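Teaching the arms to put tools away: session guide for the robotics club

Written by Lok-yiu Wu for the Bostgate after-school club. Last changed 29th September.

This page takes a pair of students through one full session on the two-arm bench, from switching on to saving the recordings. It assumes you have already done the safety talk and have driven each arm on its own at least once. If you have missed either, see Szu-yu Tse before you book the bench.

The task for this term is called Wodent. The arms pick tools up from the table and return them to the pegboard, with one student driving and the other keeping notes. We need 261 good recordings before we can start training, and the aim is to have them all by December.

What you need

The bench, booked for a full slot
The Wodent tool box
The session notebook and a pencil
The shared laptop, charged, with the Piver recording program on it

Allow 15 minutes for setting up. The first pair of the day will need a bit longer, as the arms have to be homed from cold.

Setting up

1. Check that the stop button is within reach of the note-keeper. The driver has both hands busy and cannot get to it quickly.

2. Switch on the left arm, wait for the joints to settle, then switch on the right. Doing both together sometimes trips the supply.

3. Run the homing routine from the Piver menu. Stand back from the table until both arms have stopped moving.

4. Look over the gripper cables. Each should have enough slack for the wrist to turn fully both ways. A cable that pulls tight at the end of a turn needs re-clipping, which Kwan-ho Tu will show you how to do.

5. Open both grippers fully, then close them on nothing. If the fingers do not meet evenly, write it in the notebook and carry on with the other arm only.

6. Lay out the table. The tools go down in a row with a hand's width between them, handles towards the pegboard and tips towards the front edge. Screwdriver on the left, scissors in the middle, pliers on the right. Spread the handles of the pliers a little so the gripper has something definite to close on. Leave spare hooks free on the board, and bring each gripper in to the height of the tools before you start the timer.
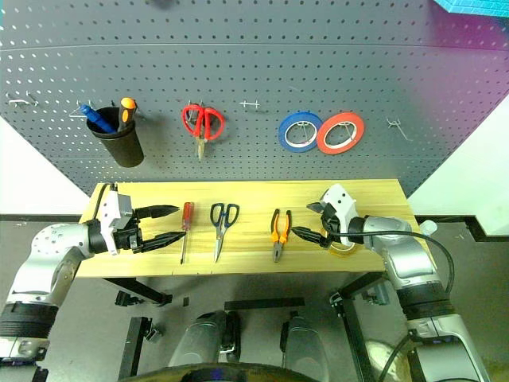 Recording a run

7. Press record, and wait for the tone. Movement before the tone is not saved, and a run that starts halfway through a reach is no use to us.

8. Pick up one tool only. The left arm takes the screwdriver and the right arm takes the pliers. Either arm may take the scissors, but write down which.

9. Lift straight up until the tool is clear of the table, then move towards the board. Going diagonally is faster but the tips tend to catch.

10. Put the tool on its hook or in the cup, open the gripper, and back away slowly. Most dropped tools are knocked off in this last part – the driver thinks the job is done and pulls away too fast.

11. Press stop. The note-keeper writes down the run number, the tool, the arm, and either G for good or R for repeat.

Swap places after every few runs. Driving is tiring and the recordings get jerky when someone has been at it too long.

What counts as a good run

The tool must end up where it was meant to go and stay there. A second try at a grasp is fine, and we want some of those in the set. A run where somebody's hand comes into view is always marked R, even if the rest went well. So is any run where the two arms touch.

Last term's set had 606 runs in it and we had to throw out a good many because the notes did not say which arm was used. Please fill in every column.

If something goes wrong

Arm stops and will not move: press the stop button, clear the table, and home again. Do not push the arm by hand.

Tool slips while turning: you are probably holding it too near one end. Try closer to the middle of the handle.

Program says error 51: the laptop has lost the right arm. Unplug the McPhee adapter, count to ten and plug it back in.

Finishing off

12. Park both arms, then switch off the right and the left in that order.

13. Copy the day's folder to the club drive. Pin-yu Cheung checks the folders at the end of each week and will send back any that have no notes with them.

14. Put the loose tools in the box and sign the notebook, with both names.

Questions about the recording program should go to Chin-lung Liao. For bookings, use the sheet on the door.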